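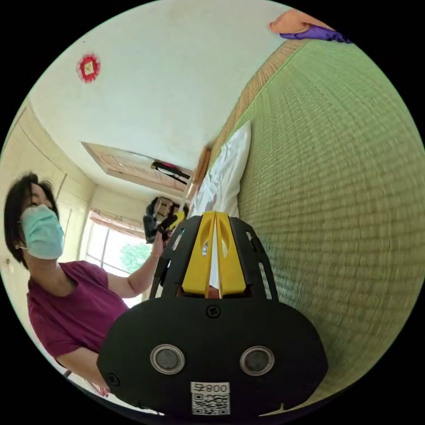 Núm. 572 · Pág. 8

Robótica | Aprender haciendo

Imprimir · Enviar por correo electrónico

Enseñar a doblar una manta con la mano (y con muchísima paciencia)

Celtthorpe, 27 de abril de 2025

Llevaba desde enero queriendo ir a ver esto y por fin me han dejado pasar. El proyecto se llama Nistor, lo lleva la gente de Fememcombe, y consiste en que unas cuantas personas hacen tareas de casa con una pinza en la mano para que luego un brazo robótico aprenda a hacerlas solo. Dicho así parece poca cosa. Pues estuve una mañana entera y salí con agujetas en el antebrazo, que conste.

Lo primero es descalzarse, porque se trabaja en una habitación con suelo de tatami verde, y menudo gusto da. Yo venía pensando en un laboratorio con mesas blancas y cables por todas partes, y me encontré con una almohada o ropa de cama doblada junto a la pared, unas telas de colores al fondo y una ventana por la que se ven los árboles. Las mantas, las fundas y las toallas van saliendo de un armario según lo que toque en la lista del día.

La pinza es negra, con dos dedos amarillos muy vivos que asoman por delante, y cada una lleva su etiqueta con un número y un código QR. La que más veces tuve delante era la 008. Me contaron que apuntan con qué pinza se graba cada cosa, así que si una sale desajustada saben qué grabaciones tienen que repasar. Me pareció de lo más sensato, porque yo en mi casa no sé ni qué cargador es de qué teléfono.

¿Y cómo se hace? Te plantas en el tatami, arrancas la grabación, coges la tela por una esquina con los dedos amarillos, la llevas hasta la otra esquina, sueltas, alisas y vuelta a empezar. Cada intento se guarda como una demostración. En Nistor ya tienen 2779 guardadas, casi todas de doblar y recoger ropa de cama, y quieren llegar bastante más lejos antes del verano. Lo que pasa es que no todas valen. Si tapas las lentes con la manga, fuera. Si te quedas pensando a mitad del pliegue (yo, todo el rato), fuera también, porque la máquina aprendería a quedarse pensando.

Me dejaron probar, claro, si no a qué iba yo. La primera vez fui rapidísima, toda orgullosa, y me dijeron muy amablemente que a esa velocidad no servía. La segunda me pasé de lenta. A la quinta o la sexta ya le vas cogiendo el aire: hay que mover la muñeca como si la pinza fuera tu mano pero sin olvidarte de que no lo es, porque no gira igual, y cuando quieres pellizcar una tela fina se te escapa por debajo. Con una toalla gorda, en cambio, una maravilla. De todo lo que hice aquella mañana me dieron por buenos 2 intentos, y los pienso poner en el currículum.

Una cosa que yo no sabía es que también prueban el mando a distancia. En la sala de al lado tienen un brazo montado sobre una base de la casa Norkov, y ahí la persona se sienta delante de una pantalla y lo mueve con unos controles. Pregunté cuál de los dos sistemas les gusta más y me dieron una de esas respuestas largas. Con el mando se ve enseguida lo que el brazo puede hacer y lo que no, porque es él quien lo hace. Con la pinza se va muchísimo más deprisa y te la puedes llevar a cualquier habitación. Para la ropa de cama tiran casi siempre de la pinza, y el mando lo dejan para cajones y puertas, que tienen su recorrido fijo y cansan menos la vista.

Vi también el brazo trabajando por su cuenta, que era lo que me hacía ilusión. Le pusieron una funda de almohada extendida y la dobló por la mitad, despacito y un poco torcida. Después le pusieron una manta pequeña, agarró la esquina que no era y ahí se quedó, tirando. En el equipo se lo tomaron con toda la tranquilidad del mundo, anotaron la esquina y a otra cosa. Por lo visto las mantas con borde de otro color se le dan mejor que las lisas, y por eso ahora andan grabando con telas lisas, para que practique justo lo que le cuesta.

Sobre quién hace las grabaciones: hay turnos de mañana y de tarde, con descansos obligatorios, y por lo que vi se agradecen. Sujetar la pinza en alto un buen rato pesa más de lo que parece. A mí me aconsejaron apoyar el codo en la rodilla cuando la tarea es a ras de suelo, y funciona, aunque acabas en unas posturas que no enseñaría en público. Antes de cada tanda se limpian las lentes con un paño, y al terminar se vuelve a dejar la habitación como estaba, que en este oficio tiene su gracia porque parte del trabajo es precisamente recoger.

La próxima fase arranca cuando acaben con las telas lisas y será en una cocina, también en Celtthorpe. Buscan gente sin experiencia previa, y lo de sin experiencia lo dicen en serio: quieren manos distintas, zurdas incluidas, para que el robot no aprenda las manías de una sola persona. Se pide tener libre media jornada y pasar una prueba corta con la pinza. Las solicitudes se recogen en la recepción de Fememcombe, planta baja, hasta completar el grupo. Yo he dejado mi nombre, y ya he avisado de que doblar las sábanas bajeras no me sale ni con mis propias manos.

Archivado en: Robótica, Vida local, Celtthorpe

Utilizamos cookies propias y de terceros para mejorar tu experiencia de lectura. Si continúas navegando, entendemos que aceptas su uso. Aceptar · Configurar · Más información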